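Flollano Card Checklist – README

Thanks for stopping in. What you've downloaded is a checklist, in one plain comma-separated file, of the Flollano hockey stickers and cards that were sold at corner stores and rinks in the late eighties. I started it on the back of a calendar, moved it to a spreadsheet one November, and it's grown a fair bit since then.

What's in it

The main set runs to 264 cards, and every one of them has a row. The Kedance oddballs (the ones that came stuck to the bottom of cereal boxes, often with a corner gone) are in the same file with a K in front of the number. I've seen 230 of the main set with my own eyes. The rest come from dealer lists and old want ads, and those rows say "unseen" in the last column, so please don't treat them as gospel.

Columns

number – as printed on the back, including the two misprints
player – spelled the way the card spells it, even where the card is wrong
team – the team on the front, which for traded players may not be the team on the back
colour – border colour, blue or maroon
variant – blank for most, otherwise a short note
seen – yes or unseen

A word on variants. The Wirolari reprints are a real headache, as the only reliable difference is the grey of the card stock, and grey on a forty-year-old card is a matter of opinion. I've listed them separately where I was confident and left the field blank where I wasn't. If you have a favourite way of telling them apart I'd love to hear it!
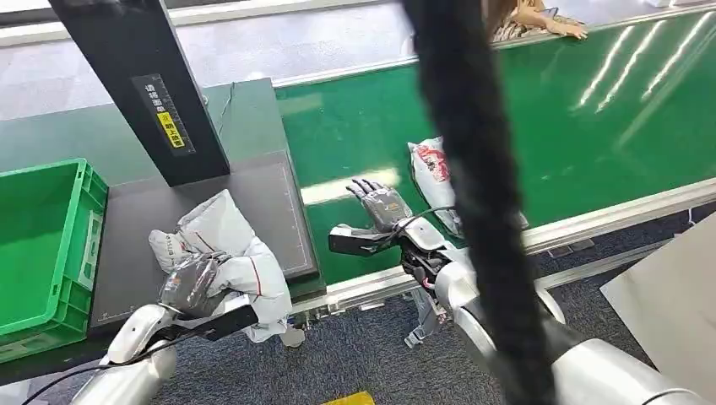
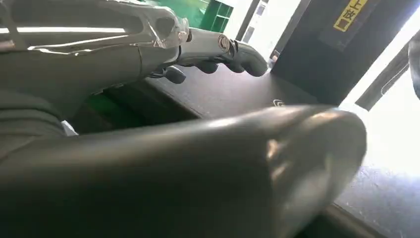
Văduva wrote in to say that the maroon borders were cut at a second printer and run a hair narrower, and that anyone sorting reprints should measure the border before fussing over the stock. I haven't added a width column yet, but it's next on my list.

Known gaps

Cards 175 and up are thin on variant notes, mostly for want of duplicates to compare. Prices aren't included and won't be. They go stale before I've finished typing them.

Using the file

Copy it, print it, tick things off in pencil, fix my spelling. If you pass it along, please keep this README with it so the next person knows what "unseen" means. Corrections are always welcome, and a scan of both sides is a great help – the backs especially.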